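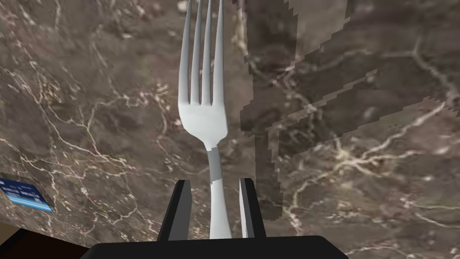
Grudside Reviews is a collection of book reviews about history, taken from small regional newspapers and typed again as plain text. It holds 2,464 reviews from 13 newspapers. The subjects go from the fall of kingdoms to the history of everyday life, and the second kind is larger than we expected when we began. There are many reviews of books on eating and table manners, for instance on how the fork came to have four long tines, and reviewers in farming towns wrote about such books with more feeling than about any war. Each of these reviews has the subject label "daily life".

What is in the files

Every review is one text file in UTF-8. The first line is the title of the review as the newspaper printed it, the second line is the name of the book, and the review begins after an empty line. A separate table, reviews.tsv, gives for each file the newspaper, the year, the subject label and the length in words. If the reviewer signed only with initials, we kept the initials and did not try to find the person.

There are 11 subject labels. A review can have one label only. This was a hard decision, and Aigars Eglītis and I did not always agree — a book on bread prices before a revolution can be "economy" or "politics", and we chose the one which the reviewer wrote more about.

How it was made

The newspapers were scanned at the Halonen reading room. The text was then read by machine and corrected by hand against the scans. Aigars corrected the older half and I corrected the rest. We kept the spelling of the newspaper, also when it is wrong, but words divided at the end of a line were joined again. Headings in the middle of a review stand on their own line.

Known problems

In 58 reviews the last paragraph is missing, as the page was torn or the next page was not in the binding. These files have "incomplete" in the last column of the table. Please do not use them for work on how reviews end.

The label "military" was used too freely in the first months. I looked through it again in April and moved many reviews to other labels, so results from the first version cannot be compared with this one.

Some books were reviewed by more than one newspaper under slightly different names. We did not join them. The Evitz list, which comes in the folder "extra", shows the pairs that we noticed, but it is not complete.

Use

The collection may be used for teaching and research. If you publish something with it, please write "Grudside Reviews, Graren" and the version number. Corrections are welcome — send the file name and the line, and I will look at the scan.

Hannelore Ehlers

Contact | © Graren, Grudside Reviews | Back to top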